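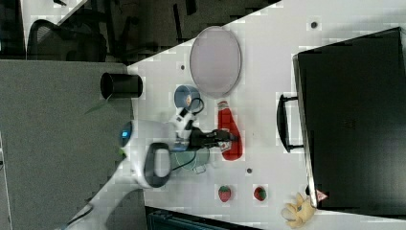 Field Report: Open Day at the Ruvenance Lab
Unit 3, Automation in Everyday Work

Our class was promised the future and a free lunch. The lunch was crackers. The future was at the back of the Parnside building, up two flights of stairs, and it was tidying a table.

The open day ran all morning, with a talk first and demonstrations after. The talk covered how Ruvenance trains its arms for kitchen jobs. A person steers the arm through a task, the arm's movements are recorded, and software learns from the recordings. They had 976 recordings for the table task alone, which is more times than I have cleared a table in my life, as my mother would be glad to confirm.

I had picked the table station for my report because it had the shortest line. The Pludport stand next door had a machine that sorted bolts, and everybody under the age of ten was there. What I got was a white arm, a black gripper and a red bottle. I wrote down "grips bottle near middle" and underlined it. Bottles are hard, we were told, because they roll, and a gripper that squeezes too much can push them away or dent them. The toy-sized stuff is hard too, for the opposite reason – there's hardly anything to hold.

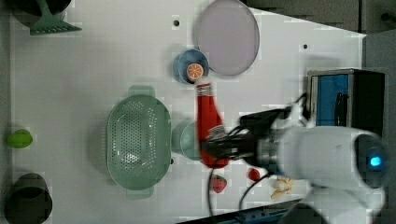 Takagi thought I was being too easy on it, and wrote on my first draft that a person would have cleared the lot before the arm had made up its mind, so where was the part about speed? Fair point. I asked at the station, and the answer was that speed comes later and not dropping things comes first. I put that in my notes, next to a drawing of a cracker.

For my conclusions section, I would like to have watched one whole task from start to finish with a stopwatch. We had to leave for the bus at noon. My question about what the arm does with a wet plate is still on the feedback card, in the box by the door.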